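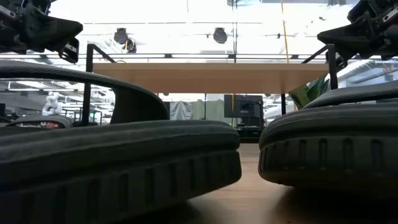

ridgeline_rob wrote:
Okay but why would masking a camera at random during training make the policy better at a task where that camera sees the most? I read the Momis writeup twice and I still think they just got a regularizer for free and gave it a name.

tablesaw_tess replied:
Fair question, and I had the same one in July when we started copying it. Short version for anyone landing here from search: you have a low camera at table height, one up top, and one on each wrist. During training you black out one whole view for a stretch of consecutive steps (whole stretches matter, single frames did nothing for us) and the policy has to get by on the rest. Our task is sandals onto a two-arm rack setup. Pick up, turn it the right way around, place it on the board, let go without dragging it off again. That last bit is where everything used to die!

We have 3,055 demos in the full set. The masked policy and the plain one got the same data, same number of steps, same everything. Over 173 test rollouts each, the masked one dropped far fewer on release. I'll put the full breakdown up when I've cleaned out the runs where the arm homed wrong, so please don't quote me on a percentage yet.

ridgeline_rob wrote:
"Far fewer" is doing a lot of lifting there. Did you try plain image dropout with the same total masked pixels? If that gets you the same thing then it's a regularizer, end of story.

tablesaw_tess replied:
We did, on a smaller run. It helped a little and then flattened. My theory (and it's only that) is that the low camera is a bit of a trap. From down there, big dark soles fill up half of what the policy gets, and it learns to key off their outline against the table. Works great until something passes in front, and then the policy just sort of sits there thinking it over. With the view gone for a few seconds at a time it has to learn what the wrist cameras know about the strap.

sixbar_linkage wrote:
Jumping in from the Wumeo side of things. We ran this on bowls and cups and saw nothing. Zero. If anything the masked policy was slower and more timid on the approach. So I'm not as sold as Tess is, and I'd be careful telling people to bake this into their default config.

tablesaw_tess replied:
I believe you! Bowls look like bowls from every side, so you may not have had the problem in the first place. A sandal is a nasty object. From sole height you can't always tell which end you're looking at, and the strap opening is where the finger wants to go.
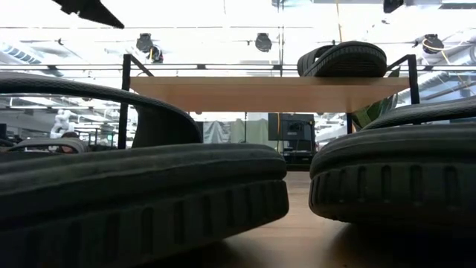 Filed under: Imitation learning > Methods and replications
Thread continues, page 2

ridgeline_rob wrote:
Alright, the outline argument I can sort of buy. It makes a prediction too. If you train on fewer demos the trap should get worse, right? Less variety, easier to latch on to one shape.

tablesaw_tess replied:
Yes, and that's the one result I'm comfortable bragging about. We cut down to 626 demos and the gap between masked and plain got wider. The plain policy fell apart on anything dark colored and the masked one only got clumsy. I wasn't expecting it to be that visible just from standing there watching.

sixbar_linkage wrote:
Who picked the 626? If it was the cleanest ones you've stacked the deck.

tablesaw_tess replied:
Random draw, but not stratified by operator, and I wish it had been. We had 11 people driving over the whole collection and they do NOT drive alike. One of us goes in fast and corrects late, another creeps up on everything. I checked afterward and the small set leans toward the creepers. Could matter. I'm rerunning it with an even split.

gantry_gus wrote:
Lurker here, setting up something similar. Can you say more about the driving? We're on the Toivonen collection script and our operators complain they can't feel the release at all.

tablesaw_tess replied:
Ours complained too. We sit right next to the arms and drive by hand, with one hand wrapped around the handle and eyes on the real thing. No headset, no screen. I tried making people work from the wrist feed only and the demos got worse and the mood got MUCH worse, so that lasted one afternoon.
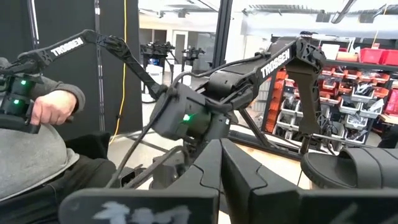 What did help was telling everyone to stop for a beat after opening the fingers, before backing away. You can see it in the wrist data as a little flat spot, and the masked policy picked up that pause way more reliably than the plain one. I suspect that's half of our improvement, to be fair to Rob.

ridgeline_rob wrote:
So it's the pause and not the masking. Thank you for coming to my side.

tablesaw_tess replied:
Ha, no! Both policies had the pause in their data. Only one learned it. You'd still have to explain that part.

gantry_gus wrote:
Does the stretch length need tuning? The Gredus config I inherited has it in frames and we record at a different rate than they do.

tablesaw_tess replied:
Convert it to seconds first, then start short and go up. Ours got bad once the stretch was longer than a whole place-and-release. And leave the wrist views alone to begin with, only mask the low one. Posting my config after I fix the comments in it.

sixbar_linkage wrote:
I'll try it on a pair of flip-flops over the break and report back. Still skeptical.

Last edited by tablesaw_tess, 12/21/22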